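Les petits pains

En juin 2020, Selma Petkov prit le poste de nuit à l'atelier Dandeck, au deuxième étage de l'ancienne filature de Drenivwood. Le contrat tenait en une ligne : fournir à Clilton 352 démonstrations du même geste, les petits pains rangés dans le panier vapeur. Elle guidait, le bras suivait, tout était enregistré.

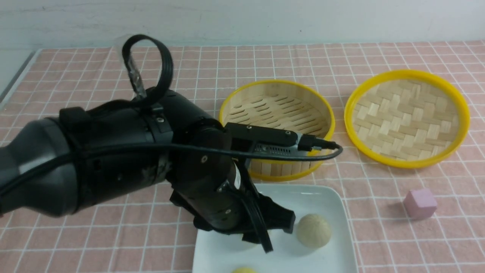
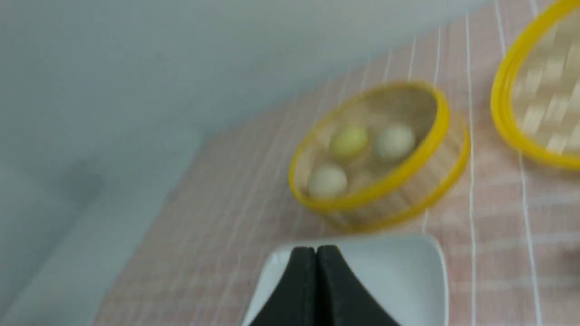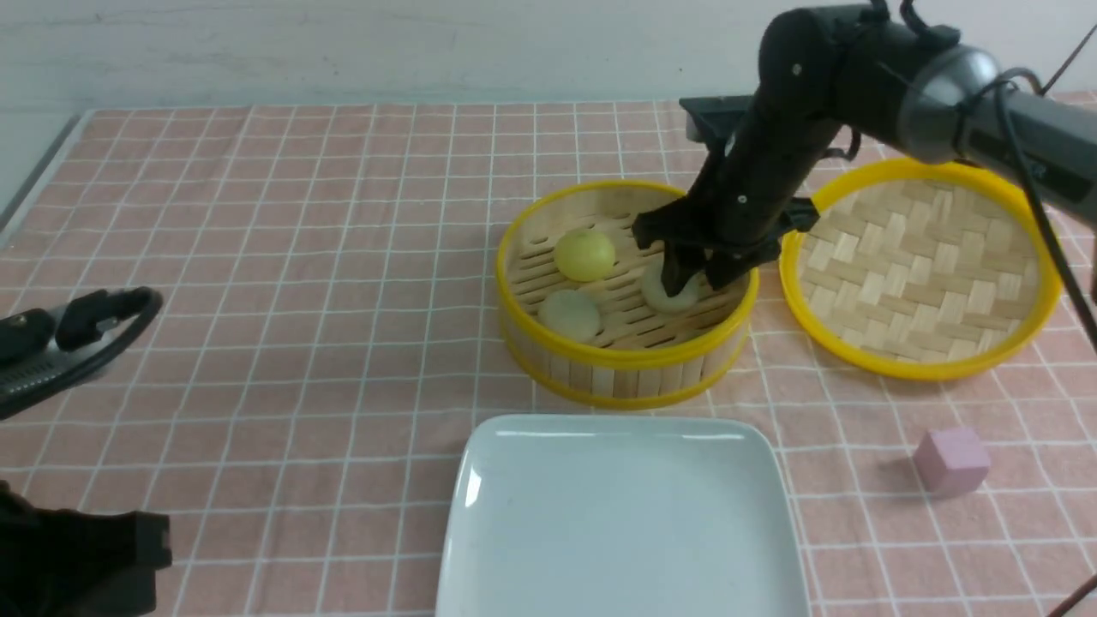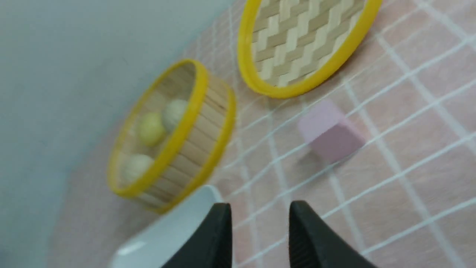 Poste de Selma Petkov : le panier à bord jaune et les pinces noires.

Elle travaillait debout, les mains sur les poignées de commande, les yeux sur l'écran. Descendre, ouvrir, serrer, lever, porter, lâcher. Puis elle remettait tout sur le plat, changeait un peu les positions et recommençait. Le cube rose ne servait à rien. Clilton demandait qu'il y ait sur la table un objet à ne pas toucher, et elle avait pris celui-là dans le tiroir.

Erdem arrivait à minuit avec une thermos. Il triait les enregistrements sur l'autre ordinateur et mettait de côté ceux qui ne valaient rien.

- La 60, tu hésites, dit-il.

- Où ça ?

- Au-dessus du plat. Tu restes là, tu ne descends pas.

Elle vint regarder. La pince s'arrêtait bien au-dessus de la pâte, deux secondes peut-être, puis elle se décidait. Selma se rappelait ce moment. Elle avait pensé à sa mère, qui farinait la table avec le plat de la main et qui s'arrêtait de la même façon avant de prendre une boule, comme si elle choisissait.

- Jette-la, dit-elle.

- Elle est réussie, pourtant. Le pain va dans le panier.

- Il va apprendre à hésiter.

Erdem haussa les épaules et garda le fichier. Il en avait déjà écarté 14 depuis le début de la semaine et Clilton payait à la pièce.

Elle retourna à la table. Vers trois heures, le chauffage se coupa et elle enfila son manteau, ce qui la gênait aux coudes. Les gestes de cette heure-là étaient plus larges, on le voyait sur les courbes. Erdem ne dit rien et les garda aussi.

Elle finit le contrat et rendit son badge. En octobre, Dandeck la rappela pour une journée de vérification. Le bras travaillait seul maintenant, sur la même nappe à carreaux. Elle s'assit sur la chaise d'Erdem, qui était parti ailleurs, et posa sur ses genoux la feuille où il fallait cocher oui ou non.

Le premier pain passa dans le panier sans histoire. Elle cocha oui. Pour le deuxième, la pince descendit vers le plat et s'arrêta un peu avant la pâte - deux secondes, pas plus. Puis elle se referma.

Selma garda le stylo en l'air. Il y avait une case pour les remarques, assez grande pour trois lignes. Elle cocha oui et attendit le suivant.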